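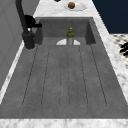

Render of a deep gray sink with a ribbed floor and a small bottle by the drain.

Why does my 12 V relay buzz when the pump starts?

The relay switches a small pump, both off one Monti wall adapter. Coil measures 158 ohms. On its own it clicks in like a gentleman. With the pump connected it chatters like a cheap alarm clock. I already added a 600 ohm resistor across the coil because a video told me to. The video had 2,000 likes, so I had hopes.

Jamshid Esfahani
Put your meter on the adapter while the pump starts. I'd bet the voltage sags, the relay lets go, the pump stops, the voltage recovers, and round you go. Use a separate supply for the coil, or a beefier adapter for both. Take the resistor out, it only loads things further. Put a diode across the coil if you're driving it with a transistor, stripe toward positive.

fernus214
Had this on my Beswood. Bought a different relay. Also buzzed, but in a nicer key.

Parisa Pakzad
Agree with Jamshid. Check your wire too, mine was thin as hair and dropped nearly two volts.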